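Plalside Tool Library Adds Kitchen Shelf, Opens Upstairs Room

The Plalside tool library has started lending kitchen equipment and will use the room above its counter for the new shelf and for a monthly shared meal. The first items went out on 6/8/22.

Members could already borrow drills, ladders, sanders and garden tools. The kitchen list has 69 items on it so far, most of them things that people need once or twice a year and have no place to store. It includes stock pots, cake pans, a pasta roller, mixing and serving bowls, two preserving kettles and a set of folding trestles for buffets.

Ásdís Ravn, who runs the lending desk, said members had been asking for it since February, when a family borrowed a ladder and wanted to know if they could get a punch bowl too.

"We had to say no, and then we got the same question again the next week," Ravn said. "People have a big birthday or a funeral reception and they need bowls and pots for one day. They don't want to buy them."

Most of the equipment came from households in the neighborhood. Hafþórsson, the hardware store on the main street, gave the shelving and the storage crates. A bakery, Zimano, passed on its older cake pans when it replaced them. The library spent $857 of its own money on the rest, mainly on the preserving kettles and the pasta roller.

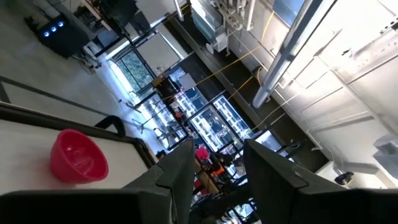 The upstairs room was used for storing returned tools until this spring. It has a gray concrete floor, which was left as it was, and new lighting was put in over the work area. The big windows look out on trees on one side and tall buildings on the other, and the daylight is good enough that the lights are seldom needed before evening. White-topped tables with a dark rim are used for checking items when they come back. Bowls like the red plastic one are among the pieces that members have asked for most, according to Ravn, and the desk would like more in that size.

Kitchen items can be kept for four nights, compared with a week for most tools. There is no charge beyond the regular membership. Everything has to come back clean, and anything that does not is washed at the library for a small fee. Glass and china are not being lent for now. Ravn said the desk had looked at it and decided that breakage would be too hard to deal with, and that plastic and steel would cover most of what people wanted.

Knives are not on the list either. The library may take them later if it can find a safe way to store and hand them out.

The shared meal is the idea of Arnar Hjaltested, a longtime member who used to cook at the Pistex plant canteen. He plans to make one large pot of soup each month with whoever signs up, using only equipment from the shelf. Places are limited by the number of chairs. Those who come are asked to bring bread or something for the pot.

"It gives people a chance to try the equipment before they take it home," Hjaltested said. "Some of those pots are heavier than you expect. If you live on the fourth floor you should lift one first."

The stairs to the room are steep and there is no elevator, so orders can also be picked up at the street-level counter if the desk is told the day before. Members who want to book for a holiday weekend should do so early, Ravn said, and the large stock pots already have a waiting list for graduation parties.

Donations are accepted during lending hours. The desk is looking for large colanders, ladles, serving trays and lids of any size. It has enough muffin pans.

Recent items

Plalside footbridge to close for painting
Zimano bakery changes summer hours
Library seeks help repairing returned sanders
Two more bike racks for the main street
Letters: the trouble with the parking signs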